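The Ninetieth Cue

I'd been on the lighting desk at the Srour for one winter when they gave me the Hadodeo show, and I only got it because the proper operator had gone off touring with a circus. I said yes before I'd seen the cue sheet. There were 107 cues. In a ninety-minute show!

Hadodeo were a dance company, very serious, all bare feet and long silences. Their designer had lit everything from the side, low down, so the dancers seemed to float about with no floor under them. Lovely to look at, horrible to run. Miss a cue by a breath and somebody's leg vanished.

The trouble was cue 90. On paper it was nothing, a slow fade to a single lamp at the back, an old Vernar spot that the company carried from town to town in its own padded trunk. I pressed the button at the dress rehearsal and the Vernar stayed dark. I pressed it again and the whole rig came up full, every lamp in the building, and the dancers stood there blinking like people woken on a train.

We changed the cable. We changed the dimmer. I rang the Hevby hire shop, who told me to turn it off and on again (thanks). By midnight I was up the ladder with a torch in my teeth, talking to the thing quite rudely, and I swear it flickered at me.

So I tried being polite. I told it that it was a good lamp and that 2000 watts was very impressive at its age. I told it the last scene was no good without it. Then I climbed down, made a cup of tea and slept on the coats in the wardrobe.

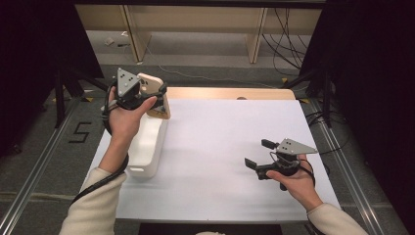
Both hands over the white sheet, the black gripper in the left.

Opening night was packed. My mouth was so dry I could hardly whisper to the stage manager on the headset. Cue 88, fine. Cue 89, fine, a bit late if I'm fussy. Then the music dropped away and I put my finger on the button and said please, out loud, and the woman in the back row turned round to look at me.

The Vernar came up so slowly that I thought it hadn't. Just a warm smudge on the back wall, then an edge, then one dancer's shoulder. I forgot to breathe and very nearly forgot cue 91.

Afterwards the designer came up to the box and asked what I'd done to it, as it had never faded that smoothly in any other theatre. I said I'd changed the cable.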